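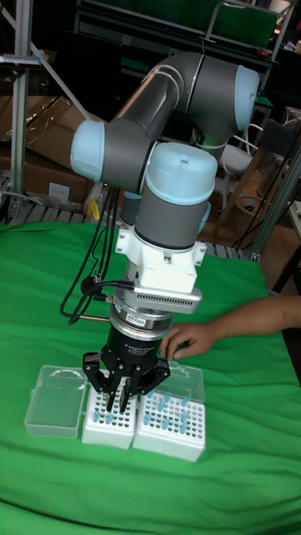

Tube storage, second attempt. I am moving the small sample tubes out of bags and into hinged-lid racks, and I need a rule for how full a rack should be before I start the next one. At the moment the light blue ones are scattered over the grid in the right-hand rack, the middle rack has a few more, and the clear box on the left is empty. I have 400 tubes to place by December. Do you fill by row, or leave gaps for later inserts?

Posted by jdiekmann, May 28, 2020

fudomley_k wrote:
Fill by row, left to right, front to back. Gaps cost you rack space and they make a missing tube impossible to spot.

Inar4 wrote:
Disagree. If the tubes are numbered and arrive out of order, filling by row means reshuffling every time. Leave the position open and write it in the log. We keep 1,609 tubes that way.

fudomley_k wrote:
And if the log is wrong?

Inar4 wrote:
Then you have the same problem with full rows.

cuesta_bench wrote:
Label the rack body, not the lid. Lids get swapped when two racks are open side by side. Also check that the lid closes over your caps before you commit. The Hiluven lids sit 4 mm too low for ours.

jdiekmann wrote:
Numbers are on the caps and they do come in out of order. Going with open positions. Lid clearance I will measure tonight.
Jörg Diekmann

fudomley_k wrote:
Your choice. I would still compact anything older than a year.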